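What My Tomatoes Taught Me About Compost

I came to compost late, and mostly out of spite. My neighbor Subbarao Kamath had tomatoes up to his chin by July, and mine looked like something you'd pull out of a drain. He told me to quit buying bagged soil and start saving my kitchen scraps (four buckets of them, to begin with!).

So I did, and I got it wrong for most of a year. Too many grass clippings, hardly any dry leaves, and a smell that reached the Wosthorpe bus stop.

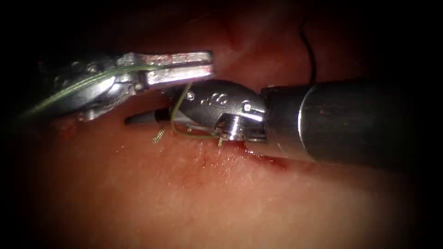 Two instruments over moist, reddish-pink tissue.

Padmavathi Rodrigues, who runs the plant stall at Kurup, got me sorted out. Shredded cardboard, she said, and lots of it, and turn the pile every 11 days. I grumbled, but I tore up every box in the garage. By spring I had dark, crumbly stuff that I was showing off to the mailman.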